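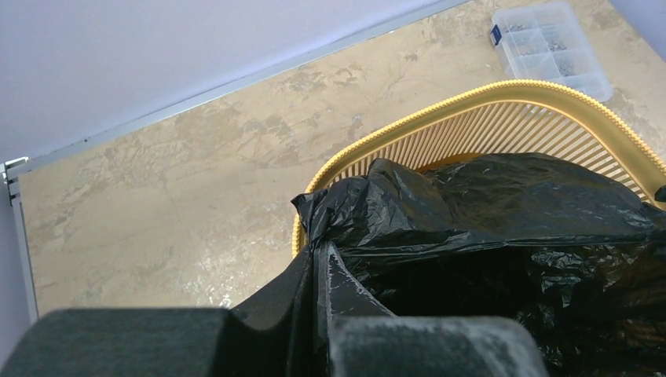 # Bruka two-finger gripper kit with fuzzy-faced pads: review after three months

I bought the Bruka kit to put on the Jurmont arm I already own. It comes as a gripper body, two sets of finger pads, a small wrist camera, a cable harness and a year of the Kang software that ties it all together. I paid $668 for the whole thing on a holiday discount. The regular price is $800.

My interest is in dull household work: bin liners, laundry, wiping down, moving light things from one place to another. If you want to pick up machined parts to a tenth of a millimeter, this isn't your gripper and this review won't help you much.

## Setup

Mounting took an evening. The adapter plate fit the Jurmont flange without any drilling, and the four bolts were in the bag with one spare. The printed instructions show the harness running on the outside of the wrist. I followed them, and the cable caught on the elbow joint the first time the arm folded back. Running it on the inside with two hook-and-loop straps fixed that. Bruka has since changed the drawing in the online manual but the paper one in my box was still wrong.

The camera needs to be calibrated before the software will let you do anything. You hold up a printed card, move the arm through a set of poses and wait. Mine failed twice with the overhead light on and passed with the blinds open and the light off. Kang gives you a red bar when it fails and no further explanation.

## The pads

You get hard rubber pads and soft ones with a fuzzy, felt-like face. I used the rubber ones for a week and then swapped. Rubber holds a bottle better. It is bad with thin plastic, which sticks to it and comes along when the fingers open, so the bag you just placed gets dragged back out.

The soft pads let go cleanly. They hold a pinched fold of black garbage bag well enough to pull it over the edge of a basket, and they don't tear it unless the force is set too high. They also pick up dust and lint. I go over mine with a strip of tape every few days. I don't know yet how long the surface will last. Replacement pads are $100 for four pairs, and that's too much for what they are.

## Lining a basket

Most of my testing went into one job: getting a black bag into a yellow plastic basket with slatted sides and folding it over the rim. I picked it for being a chore I do anyway and one that arms are poor at. A bag has no fixed shape. It bunches, it shines under a ceiling light, and the part you want to grab is often under the part you don't.

With teleoperation, using the hand controller, I could do it reliably by the second day. The fingers are wide, so you don't have to be exact about where you pinch. They're also wide enough to block a good part of the wrist camera's view at the bottom. When you're close in, you can see the plastic standing up between the fingers and the basket beyond it, but not much of what is directly under the pads. I got used to lining up on the rim and trusting the last inch.

The learned mode was less convincing. Kang recommends at least 100 recorded demonstrations for soft materials. I did 300 over several weekends. After that the arm would get hold of the bag most times and pull it in the right direction. Folding it over the rim was hit or miss. Its usual mistake was grabbing two layers at once and lifting the whole bag. It did better with new bags that I had shaken open first, and worse with anything twisted at the neck.

Glare matters. I work on a beige marble-patterned surface that reflects, and the bag reflects too. Daylight from the side gave me fewer bad grabs than the ceiling fixture did. If your work area has a matte top, you'll probably have an easier time than I did.

One small warning. Clear the area before you start a run. The software keeps to the arm's reach limits, but it has no idea that the thing next to the target is a compartment box of small metal parts. I lost a Saturday afternoon to that.

## Software

Kang is fine once it's running. Recording is one button, playback is one button, and you can trim a bad start without deleting the whole take. Episodes are named by time only, so I keep a notebook alongside. There's no way to tag a take as good or bad inside the program, and I'd have expected one at this price.

Updates come about once a month. The December one broke my force setting and put it back to the default, which is high enough to rip a thin liner. Write your settings down before you update.

The first year is included. After that it's a subscription, and the gripper will still open and close without it, but the camera tools stop working. I think that should be printed on the box.

## Support

I wrote to Bruka twice. Jiahui Zeng answered both times, once within a day and once after a week. The first answer, on the calibration failures, was useful and told me to try a different light. The second was about a faint click when the left finger reaches full open. She said it was the stop and not a fault, and it hasn't got any worse.

## Compared with the Dalia

I had a Dalia gripper on the same arm before this. It's cheaper, it closes faster and its fingers are narrow, so the camera sees more. It's better for small hard objects. For cloth and bags I'd take the Bruka, mostly on account of the pads and the finer force control at the low end. The Dalia had only three force steps and the lowest one was still too much for a liner.

## Should you buy it

At the regular price, only if soft materials are your main use. At what I paid, I'm satisfied. The hardware is solid and the grip is gentle. The learning side is slower than the ads suggest and you should plan on a lot of recording. Order the extra straps with it. The ones in the box are too short for the inside cable route.

**Rating: 3.5 out of 5**

*20 January 2025*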